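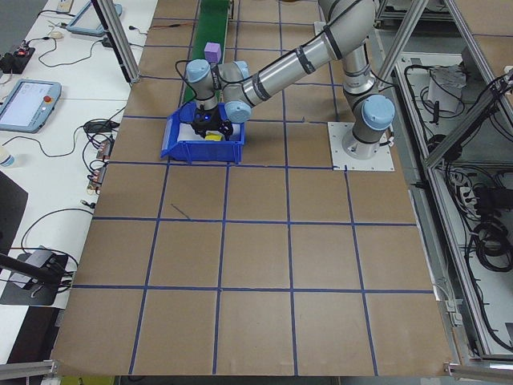 Posted in: Workbench & Craft Room > Surfaces, Bins and Storage

Brown paper and blue tape grid on a big table, plus what to put in the bottom of a plastic bin?

odcombe_basement
Hi all, longtime reader, first real post. I've got a big work table that I cover in brown paper and mark off into squares with blue tape. Love it! It's cheap, you can write on it, and when it gets ugly you start over. My trouble is that every time I redo it my lines wander. I start at one corner feeling great, and by the far side my squares have turned into something closer to diamonds. I also end up with little pen marks all over the paper from measuring, and they bug me more than they should.

Second thing is the bin. I keep small foam cubes in a blue plastic one, the kind with the ridged walls and a ledge inside, and I like a white liner on the bottom so the colors show up. But I can never cut the liner to the right size. If it's tight it buckles in the middle, and if it's loose it slides down to one end and I've got a strip of blue showing at the other. Do I glue it? Tape it? Give up and buy white bins? I'm trying to sort all this out before the end of February, when I need the table for something else. Also open to any opinions on cables, I have so many cables.

stalstead_mike
Okay, I've done a lot of these grids (we had a long table at the Stalstead maker space that got papered over and over), so let me save you some grief.

Don't measure from square to square. That's what is making your diamonds. Every time you measure off the last line you carry its mistake along with you, and by the far side it's a mess. Pull your tape measure along one long edge and mark the whole run at once, then do the same on the opposite edge, then join the marks across. Same again for the short sides. Make your marks right out at the edge of the paper and you won't have pen strokes in the middle of the squares. And check the diagonals before you commit! If both corner-to-corner measurements match, you're square. If they don't, nudge the tape while it still peels.

Oh, and get the paper flat first. I roll it out the night before with books on the corners, because fresh off the roll it wants to curl back up and it'll lift your tape with it. Tape the outside edges down before you do any lines.

For the liner, I'd leave it a touch short and stop worrying about the strip of blue.
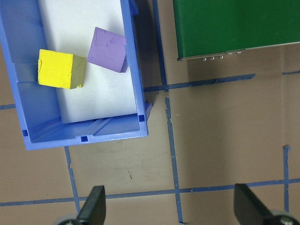 A little gap at one end gives you somewhere to get a fingernail under when you want to lift it out, and it never buckles. I trace the bottom of the bin, then cut 15 mm inside the line, which sounds like a lot until you remember the walls slope and the corners are rounded. One small loop of tape under the middle is plenty if it slides on you. No glue. I glued one once and ended up picking bits out of the corners for a whole evening with a butter knife.

One more on the foam cubes, they do get dinged up. The lighter colors show every dent. I quit caring, but if you're fussy don't pile heavy stuff on top of them.

prerkolport
just buy white bins

vrettos_attic
Mostly agree with Mike, except I wouldn't use tape under the liner. The loop leaves a bump, and anything you set down near it tilts a bit. I use a piece of that rubbery drawer mesh, cut smaller than the liner so you don't see it. Stays put and you can rinse it off.

On the paper, a heavier one is worth the extra money if you're keeping the grid up for months. Thin stuff tears the first time you peel a line. I bought a 400 foot roll, way too much paper for one person, and I've been wrapping birthday presents in it ever since.

Cables: I gave up on hiding them. I coil each one loosely, put a strap around it, and keep the coils on a low shelf off to the side so the table top stays for work. The power strip lives at the back corner. Label both ends, you'll thank yourself. I'm still finding mystery cords from before I started doing that.

We use cookies to remember your login and to count page visits. Accept all | Manage settings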